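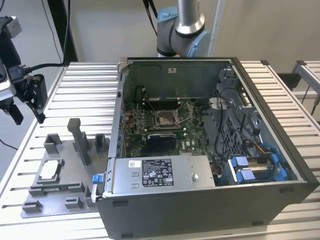 Cornberg Village Hall Users Group
Minutes of meeting, April 18, 2018, small room, 7.30pm

Present: Hayley Haworth (chair), M. Nwosu (notes), Jean, Derek, Pauline, Colin from the bowls club
Apologies: Sue, both Taylors

1. Last minutes
February minutes agreed, one change — it was the side gate that sticks, not the front. Signed by HH.

2. Heating
Still going off at 8 on Thursdays. Derek has read the manual, none the wiser. Skamis came out, reset the timer, charged 178 pounds. General feeling that this was steep. Pauline asked if it was inc VAT. It was. Agreed to pay but get another quote before the autumn service.
ACTION: Derek to ring two other firms.

3. Bookings
Yoga want to move to Tuesday mornings. Clashes with toddlers on alternate weeks. HH has spoken to both, toddlers could start at 10.45 if the chairs are left out for them. Yoga not keen on putting chairs out. Left with HH.
Wedding party enquiry for the August bank holiday, wants the hall from the Friday lunchtime. OK in principle, deposit 200 as usual. Must be told about the music finishing at 11. Jean said last lot were not told and it was her who had to go across in her dressing gown.
ACTION: HH to reply by the weekend.

4. Office computer
Still being looked at. Bookings on paper till it's back, the red diary in the kitchen drawer. Please write in PEN and put a phone number. Colin asked if the old bookings are saved anywhere. Jean has the list printed up to Easter, after that we are relying on emails.
ACTION: everyone to send Jean any bookings they know of.

5. Kitchen
Urn leaking at the tap. Rikeno do a spare, MN to order. Tea towels going missing again. Fridge to be emptied after every hire, including the door — a jar of beetroot has been there since the harvest supper and is now in the bin.

6. Car park
Potholes by the recycling bins worse after the frost. Long discusion. Council say ours, we say theirs. Colin has a copy of the 1980s plan and thinks the line goes through the middle of the bottle bank. Will bring it next time. Meanwhile Derek to fill the worst one with gravel, up to 5 bags.

7. Summer fair
Field is booked. Pauline doing cakes, Jean doing plants. Need someone for the tombola, Sue suggested in her absence. Bouncy castle depends on the insurance, HH to check. Raffle prizes to Pauline please, no more bath salts.

8. AOB
Noticeboard key lost. Colin has a spare, thinks.
Bowls club would like the hedge cut lower on their side. Not till the birds have finished nesting.
Piano tuner due, date to be confimed.

Closed 9.10pm, heating went off at 8.

Next meeting: date to follow, HH to email round.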